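Strapping, paper and house rules for a two-arm bench: what do you actually write down?

Posted in Workshop Safety & Good Practice
632 views

Rarville_Bench
Hi all, long-time reader and a very occasional poster, so please be kind. Our makerspace in Rarville has a two-arm bench that gets used for small-parts sorting and handling, and up to now the rules have lived in the heads of whoever set it up. That was fine when it was the same few people every Sunday, but we've got new members coming through and I've been asked to put together one page to stick on the wall. I've read the manual (all of it, with a pot of tea) and I've had a go at the proper standards, but most of that is written for factories with fences and a safety officer. What belongs on a one-page sheet for ordinary people? I'm mostly worried about two arms sharing one table, cables, and what people are allowed to leave lying about. Any wording you've used yourselves would be a great help.

Grinley_Tinkerer
Just keep your hands out of it when it's moving and know where the stop button is. We've never had more than that and it's been fine. Laminate it, the paper ones get coffee on them.

Lodhi Sheds
I'd go a bit further than the reply before mine, with all respect, although the stop button certainly belongs at the top in big letters. Do a risk assessment before you write anything, even if it's a page of scribble, and go back to it whenever you change a gripper or the sort of part you handle. People tend to assume an arm sold for working beside people is safe whatever it's holding, and the standards are quite clear that you look at the whole job: arm, gripper, part and table together.

Our sheet grew over the years and I'm rather fond of it, so here's the gist.

One person runs the bench and says so out loud before starting. Anyone else stays back unless asked.

Slow speed for any new program, with a hand at the stop, and that includes a program you only changed a little bit.

Before each run, follow every cable with your eyes from one end to the other and picture the arm at full stretch. A loop that looks harmless with the arm parked can catch a part or the other arm once things get going.

Decide which arm has the middle of the table. Write it in the program notes, so the next person isn't guessing at your colour-coded scrawl.

Fresh paper down if the old sheet has lifted at the edges, and smooth it out before the parts go on. Leave plenty of bare paper between parts. Nothing on the sheet that isn't in the job, so no mugs, pens or phones.

Electrical bits are handled as loose parts only, never wired to anything. Capacitors get discharged and checked before they come near the bench.

Stop the arms properly before you reach in to straighten something. This is the one everybody breaks (me too, years ago, and I got a good fright for it), so we put it on the sheet twice!

Our log is up to 3566 runs now and the entries I find most useful are the dull ones where somebody stopped, moved a cable and started again. Do ask your members to write those down. I'm adding a couple of pictures with a valve, a bracket, a breaker and a small cylindrical part out on the brown paper, which is the sort of spacing I mean. 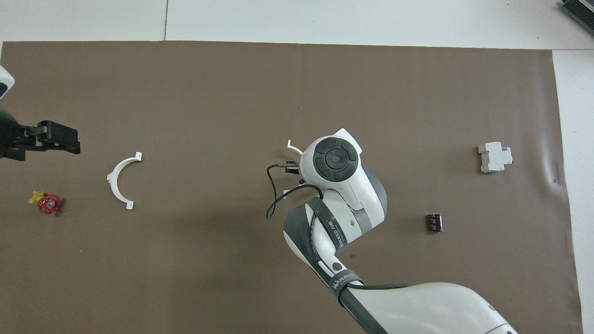
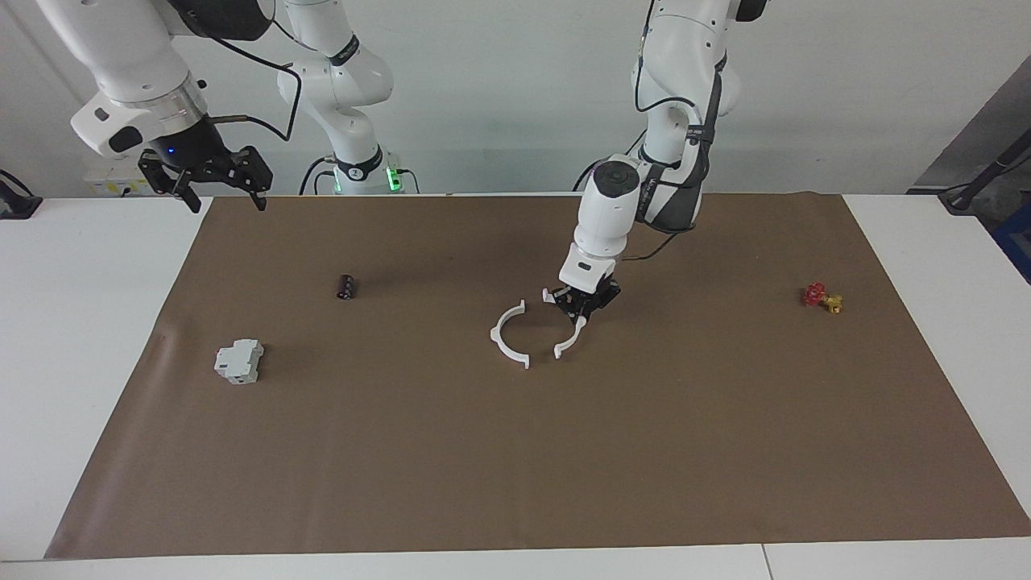 Both arms over the one sheet, parts set well apart.

Lodhi Sheds
Bench steward and regular contributor, 199 answers

One more thing I left out: put a review month at the bottom of your page. Ours is June. We sit down for 30 minutes with the log, read the sheet aloud and cross out whatever no longer matches what people do, and then we argue over the biscuits. Happy to look over your draft if you'd like to post it in this thread.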